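Clearing off the side table

The side table by the wall has been a dumping ground since we moved to Sastton. In July I finally cleared it. Most of what was on it was mail, plus a bag of hardware from the old apartment that I still haven't sorted. I put the patchwork cloth over it because the top is scratched, and then I needed something to go on the cloth.

I stopped at the produce stand in Cisternas on the way home, the one past the gas station. Oranges were good. The tomatoes were so-so but I took two. They also had sugarcane, already cut, and I hadn't bought any in years. 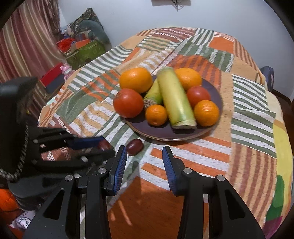
2 min read

Everything fit on the dark plate, though one of the big oranges hangs over the rim. The cane went on last, one piece over the other. Tomatoes don't really belong in a fruit bowl, but I don't like them in the fridge and I forget about them in the pantry.

There were grapes too. Those mostly got eaten standing up.

My neighbor Valentina Daza told me to peel the cane with a heavy knife, cut it into sticks, and keep the sticks in cold water. My knife is not heavy. I may borrow hers.

The whole stop came to 17 dollars, which is more than I meant to spend. I'll use the small orange first, then the tomatoes, probably on toast. The bag of hardware is now on the floor next to the closet.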